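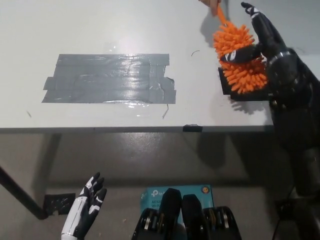 A reader from Sunby wrote in to say duct tape is useless on a poly tarp, and that the patch on the trailer cover had let go at one corner before the tip run was finished. Fair enough, it often does. Most of the trouble comes from taping over dirt, or taping one side only. The method below has held on our trailer cover through a winter at Jomwood.

Patching a poly tarp with tape
Updated Mar 11, 2023

It suits tears up to the length of your hand in an ordinary woven poly tarp. Canvas needs sewing, and PVC truck covers need glue or a heat gun. If the weave has gone chalky and flakes when you rub it, the tarp is finished and no patch will stay on it.

What you need
Cloth-backed duct tape, 50 mm wide
Methylated spirits and a clean rag
Scissors
A flat board or an old table
A wallpaper roller, or the back of a spoon
A dry place to leave it overnight

Cleaning
Hose the area and scrub it with a bit of dish soap. Rinse well and hang the tarp until it is dry on both faces. Water sits between the coating and the weave near a tear, so give it longer than you think. Wipe with metho on the rag, going a good hand's width past the damage, and let that flash off. Keep it away from the barbecue and anything else with a flame.

Trimming
Snip off loose threads. Don't cut the tear into a neat square, you only make the hole bigger. If it is an L shape, push the flap back so the edges meet and hold it with a small piece of tape on the underside.

Taping the first side
Lay the tarp over the board and smooth it without stretching it. Cut the strips before you start. Each one should run well past the end of the tear. Put the first strip along the tear, then work outwards, overlapping each strip onto the last by a third of its width. Press from the middle to the ends with the roller.

If a bubble won't move, prick it with a pin and press again. Lifting the strip and relaying it pulls dust into the glue, and you are better off cutting a new one.

Round off the outside corners with scissors where you can. Square corners are what the wind picks up first.

Taping the second side
Turn the tarp over and do the same again, with the strips running across the first lot. Through the open part of the tear the two layers of tape stick to each other, and this is where most of the strength comes from.

Leave it flat overnight with the board and a couple of books on top. In cold weather bring it inside first. Tape put on in a frosty shed has never stuck properly for me.

Eyelets
Tape alone won't hold a torn-out eyelet. Fold the corner over once, tape both faces, and punch a new eyelet through the lot, 22 mm in from the edge. The Mokico kit I use comes with its own punch and die. Salminen hardware has it under stock number 1339.

Checking
Look at the patch after the first windy day. Trim any lifted ends and put fresh tape over the top. I replace the whole patch every 2 years, usually in May when the trailer cover comes off for a wash.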